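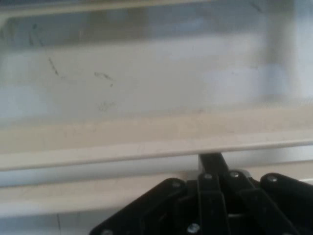 Dark marks on the pale panel, one long streak and a shorter one to the right.

Scuffs on white plastic, what works?

cokthorpe_kit
Moved into a rental in June and the storage is all white plastic. It has dark streaks. Dish soap did nothing. I have 80 grit and 437 sheets of cheap paper towel, so I'm open to ideas.

macedo60
Put the 80 grit away. You'll haze it for good. Baking soda paste, soft cloth, ten minutes.

rinse_twice
Melamine sponge. Light pressure, rinse, done.

macedo60
A melamine sponge is sandpaper too, just fine. On glossy plastic it leaves a dull patch.

rinse_twice
I've used them on my fridge drawers for years and there's no dull patch. Depends how hard you lean on it.

cuvden_701
Is it dirt or a scratch? Run a fingernail across. If it catches, cleaning won't help.

cokthorpe_kit
The long one doesn't catch. The short one does a little, near the tail.

cuvden_701
Then try rubbing alcohol on the long one and leave the other alone. Test a corner first.

macedo60
Agree on the alcohol. Clestau spray is mostly the same stuff and costs more.

rinse_twice
Clestau smells better.

Comments (2)

pantryshelf: Alcohol took shoe marks off my bins. Did nothing for marker.

w_60: Still say sponge. Check the lease before you sand anything.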